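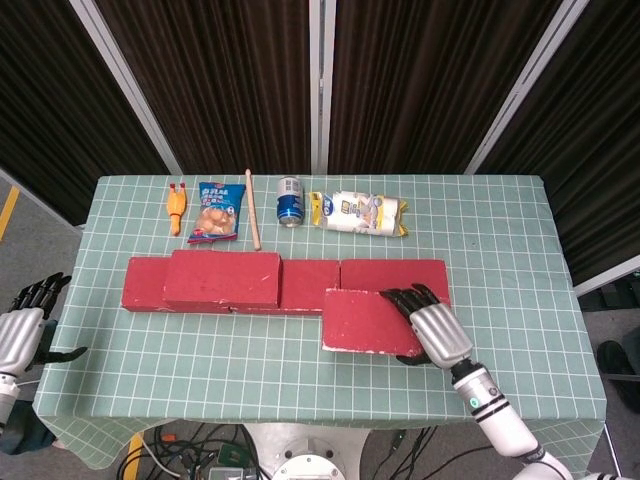 Two-handed block placement at the Drurbridge test table, seen from the robot's head camera.

Review: The Kirkar Method for Learning Contact-Rich Placement
Reviewed by Hanna Chmielewska

Kirkar is a training method for two-handed robots, developed at the Drurbridge laboratory under the direction of Brigitta Nägeli. It is intended for tasks in which an object must be set against others and released without disturbing them. This review considers the method as released in November, together with the results reported by its authors.

The method has two stages. A policy is first trained on operator demonstrations recorded from the head camera. It is then refined with a penalty applied whenever a block already in position is moved during release. The second stage requires no new demonstrations, which will matter to laboratories with limited operator time.

The test task is the building of a low wall from red wooden blocks. Household items, among them a drink can, a snack bag and a rubber chicken, stand behind the work area as distractors. The blocks are worn at the corners and edges, and the authors chose to keep them in service. The reviewer supports that decision. Results obtained only on new parts have often failed to carry over to ordinary use.

In the reported trials, the first stage alone completed the wall in 44 percent of attempts. With refinement, the figure rose to 66 percent. The gain is substantial, and the accompanying logs are complete enough to allow each failure to be traced. Most remaining failures occur at release, when the thumb stays in contact with the side of the block after the fingers have opened.

Two reservations should be noted. All trials used the same patterned tablecloth, and the effect of a plain surface is unknown. In addition, the comparison with the earlier Lanz method relies on published figures and was not repeated on the same hardware.

Installation was satisfactory. The Sumov control package must be present before the training scripts will run, a requirement mentioned only in the appendix. Refinement took about a day on the reviewer's equipment.

The method is recommended for groups already working with two-handed systems. Those using a single arm should wait for the separate release that Drurbridge has announced.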